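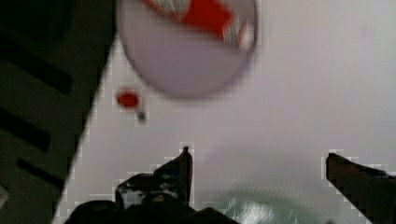
Octobre, un peu après sept heures du matin

J'ai enfin fini la cuisine ! Enfin, « fini », il reste le tiroir du bas et la boîte à piles, mais tout le reste est fait et je n'ai pas dormi de la nuit tellement j'avais envie de revenir voir si c'était aussi bien que dans mon souvenir. Je suis descendue en chaussettes, j'ai allumé, et oui, c'est aussi bien. Le plan de travail est clair d'un bout à l'autre, presque lavande à cette heure-là, avec le gris sombre juste à côté qui le fait paraître encore plus pâle. J'avais oublié que j'avais un plan de travail de cette couleur. Depuis le déménagement il vivait sous des cartons, des torchons, le courrier de l'ancienne adresse et les trois plantes qui attendent toujours leur étagère.

Hier j'ai commencé par les placards du haut. Les épices d'abord, parce que c'est ce qui me fait le plus plaisir : tout sortir, tout sentir, jeter sans pitié. J'avais deux paquets de cumin entamés et un troisième fermé (merci à moi). Le paprika sentait la poussière, poubelle. La cardamome sentait encore merveilleusement bon, alors j'en ai mis dans le café de quatre heures et c'était une idée fabuleuse, je le note ici pour ne pas l'oublier : une seule capsule, écrasée avec le plat du couteau, directement dans la cafetière.

Ensuite les verres. J'ai gardé ceux de mamie, même les ébréchés, et j'ai donné les grands gobelets qu'on n'utilisait jamais. Dragica est passée les prendre vers cinq heures, avec un pot de confiture de coings, et elle est restée jusqu'à la nuit ! Dragica Georgiou ne sait pas regarder quelqu'un ranger sans s'y mettre aussi, elle a retiré son manteau et elle a attaqué le placard sous l'évier sans rien demander. Elle parle tout le temps en travaillant, de sa sœur, du chantier de la rue Haute, d'une recette de chou farci qu'elle tient d'une famille Obradović qui habitait sur son palier, et moi je riais tellement que j'ai rangé les couvercles à l'envers. Il a fallu recommencer.

Le petit plat rond, le translucide, a trouvé sa place sur le plan de travail. Je l'avais toujours laissé dans le placard en me disant qu'il était trop joli pour tous les jours, ce qui est une drôle de façon de traiter les jolies choses. Maintenant il est dehors et il sert. Avec du rouge et du blanc posé dessus, c'est d'un gai ! Le rouge, dans cette cuisine, je pourrais en mettre partout. Même une petite tache ronde et rouge de rien du tout à côté du plat, ça réveille tout le blanc. J'ai presque envie d'acheter des torchons rouges. Dragica dit qu'il faut peindre l'intérieur des placards en rouge, pas l'extérieur, comme ça on a la surprise en ouvrant. Je trouve ça génial et je vais sûrement le faire au printemps.

Côté achats, je me suis tenue, ou presque. J'ai pris les bacs Stollby pour le placard sous l'évier (ils coulissent, un bonheur) et le rail Wemar pour accrocher les louches, que je n'ai pas encore vissé. Il me faut une mèche plus fine. Le grand meuble bas de chez Grivarent était à 799 euros et je suis restée plantée devant longtemps, à ouvrir et refermer la porte comme une enfant, et puis je suis repartie sans. La place, je l'ai faite en vidant. Je n'en reviens pas de tout ce qui est parti : des boîtes sans couvercle, un moule à kouglof troué, des pailles, des bougies d'anniversaire fondues ensemble, la notice d'un grille-pain qu'on n'a plus depuis l'appartement d'avant.

Le soir on a mangé debout, du pain, du fromage, la confiture de coings à la petite cuillère – il n'y avait pas une casserole à laver et j'étais ravie de ne rien salir. Dragica est repartie avec ses gobelets dans un cabas et la recette du kouglof, mais sans le moule évidemment.

Pour aujourd'hui : le tiroir du bas, les piles à porter au bac du supermarché, la mèche, et des bocaux pour les lentilles, des hauts, pour qu'ils tiennent derrière les verres. Si j'ai le temps je nettoie aussi les vitres, la lumière arrive si joliment de ce côté le matin que c'est dommage de la faire passer par des traces de doigts. Et ce soir je fais une soupe, une vraie, avec le potiron du marché et de la muscade neuve. Le café est prêt, je sens la cardamome d'ici, j'y vais !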